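Keep the kitchen table

When our council opened the new library branch at Hindham last winter, I went along to see what the money had bought. The building is warm and well lit, the returns chute works, and parking is easier than at the old place on the main road. I have no complaint about any of that. My complaint is about the furniture, and about what the choice of furniture says regarding who is expected to come in and stay.

The old branch had tables. They were big, heavy and ugly, and six or eight people could sit at one of them with their papers spread out. The new branch has 100 seats, according to the sign at the entrance, and nearly all of them are single armchairs with a paddle on one side for a laptop. There are 2 proper tables in the whole building. Both are in the children's area and both are knee height.

I am told this is what the surveys asked for. People want their own space, a power point and somewhere to put a coffee. I believe that is what they ticked. A survey handed out at a counter will mostly reach people who come in on their own, and it will miss the family doing a tax return together, or the four retired men who used to read the same newspaper in sections and pass it round.

The same change has gone on in houses. My parents' place in Jullau had one table, in the kitchen, and everything was done on it. We ate there, did homework there, cut out dress patterns, cleaned fish, sorted the bills and had our arguments. It was a Manninen, bought second-hand, and the leaf at one end never sat level. When my parents moved, it was the only piece of furniture all of us wanted.

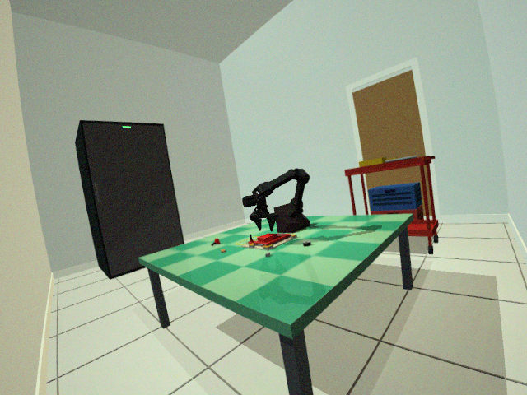 Page last changed: 9/13/24

Look through the floor plans in any display village now and you will see what has replaced it. The kitchen has an island bench with stools along one side, so that everyone faces the person cooking, or the sink. There may be a dining setting near the back doors, styled for the brochure, with a runner down the middle that would have to come off before anyone could use it. Homework is done in bedrooms. Bills are paid on a phone on the couch.

An island bench is good for cooking. It is a poor place to talk, as people sitting in a row have to lean forward to see each other, and it is the wrong height for small children and for anyone with a crook hip. A stool is also easy to leave. You perch on it, eat your toast and go.

I don't want to blame the furniture for more than it has done. Families who like each other will find somewhere to sit. But most of us are tired at the end of the day and will do whatever the room makes easy, and a room with a table in it makes it easy to sit down opposite somebody.

Cost is part of this. A solid table takes up floor space, and floor space is dear. A Grumis extending table was $643 when I last looked, plus chairs, and that is a lot to find on top of a bond or a deposit. The second-hand shops are full of good ones, though, and they go cheaply, mainly for the reason that they are hard to get up a flight of stairs.

As for the library, it would not take much. Four of the armchairs near the local history shelves could come out and one full-sized table could go in. I have written to the council suggesting it and have been given a reference number. If you use the branch and agree, the feedback form is on the front desk, beside the hold shelf, and there is room on the back for comments.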